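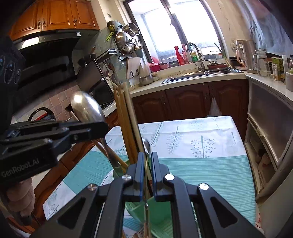

A thin metal spoon held nearly edge-on between the pads of a two-finger gripper. A second gripper is at left.

The grasp replay tool at Didoslow began as a plotting script. It is now called Diltero, and it sits between the recorded demonstrations and the planner that has to learn from them. Its job is to decide which parts of a recording can be trusted. The engineer who maintains it, and who asked to be identified only by that role, spoke at the company's office in Bodin.

"Most of what we do is bookkeeping," the engineer said. "You have a wrist camera, a finger encoder and a pose estimate. They run on different clocks. If the encoder says the fingers stopped closing and the image says they are still moving, one of them is lying, and the training code will not tell you which one."

Diltero resamples all three streams onto the camera's timestamps and then estimates a single offset per recording. Earlier versions used one offset per device, measured on a bench. According to the engineer, that value drifted with firmware updates and was wrong more often than anyone had noticed. In an April audit of 3,100 recordings, 317 had an offset large enough to move the contact event into the wrong segment.

"Contact is the label we care about," the engineer said. "Before contact, the planner is controlling free motion. After contact, it is controlling a hand with a load in it. If you put the boundary in the wrong place, you teach it to close early on air."

Kitchen utensils are a large part of the test set. A spoon handle is narrow and reflective, and when it is seen from the side it covers few pixels. The segmentation model tends to lose it against the fingers or merge it with whatever stands behind it. An open container of other utensils makes this worse, as there may be a second spoon a short distance away with a much bigger and brighter bowl.

"The tracker likes the bright one," the engineer said. "It will be on the correct object for a while, then it jumps to the highlight and stays there with high confidence. We used to filter on confidence. That filter kept exactly the wrong frames."

The current version ignores the tracker's own score once contact has been declared. It checks whether the tracked region moves with the fingertips over a window of 21 frames. A held object should stay close to fixed in the gripper's coordinates. If the region slides in that view while the finger opening stays constant, the frames are marked as suspect and left out of training. Slip can trigger the same test, so marked segments go to a person for review.

Daylight is a separate problem. A window behind the table can push the camera's exposure around as the wrist turns, and patterned tablecloths give the pose estimator many similar features to match. The engineer described the second effect as manageable.

"Repeated stripes are bad if they are all you have," the engineer said. "Cabinet edges and a window frame usually give enough structure at other depths. We weight features by how long they survive – a match that lasts three frames gets almost nothing."

Two-handed recordings needed a different change. When one gripper passes in front of the other camera, its outline used to be treated as part of the background, and the pose estimate followed it. Diltero now masks the other gripper before matching features. The mask comes from a small model trained on hand-labeled frames. It misses the hand holding the device more often than it misses the device, and a fix for that is on the list for version 7.

The planner side, known internally as Grurau, reads the cleaned segments and nothing else. It has no access to the raw streams. The engineer called this a deliberate restriction – it means a bad segment can be traced to one place.

Asked what still fails, the engineer mentioned clear plastic, lids seen from above, and chopsticks that cross another handle in the image. "We throw a lot of those out," the engineer said. "I would like to throw out fewer. The review queue is the limit at the moment, and the viewer takes too long to load a segment, so that is what I am working on this week."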